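Setting up the Prillon kitchen task kit

The Prillon kit from Holler gives a two-arm setup a small kitchen job to practice on. Clear the table before you start and have the arms powered and homed. These steps follow the Tarar control software, which is what we run at Dendthorpe.

1. Put the cutting board between the arms, within reach of both.
2. Stand the knife holder to the right of the board, on the table itself.
3. Set the speed to 40 percent for any move with the knife. Keep your hands off the table while the arms are live.
4. Teach the knife moves first – they take the longest.
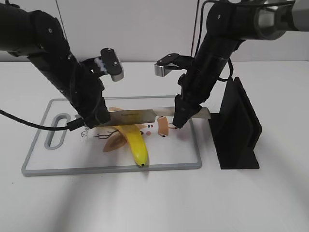 Save each taught position under its own name. Tarar overwrites unnamed ones after 100 entries, and the warning is easy to miss.

5. Return the knife to the holder and lower the grip force before you teach the banana pick. Start low and raise it one step at a time.
6. Run the pick four times at slow speed. If the banana slides, move the grasp closer to its middle and try again.

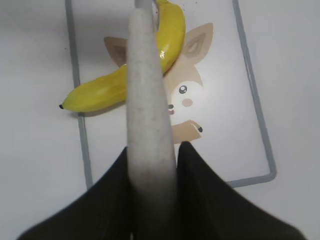 One reader wrote in August to say that the grip pads in the kit wore smooth after 500 picks, and that ordering a spare set with the kit saved on shipping. Holler sells the pads in pairs. Check the grip force again after you change them.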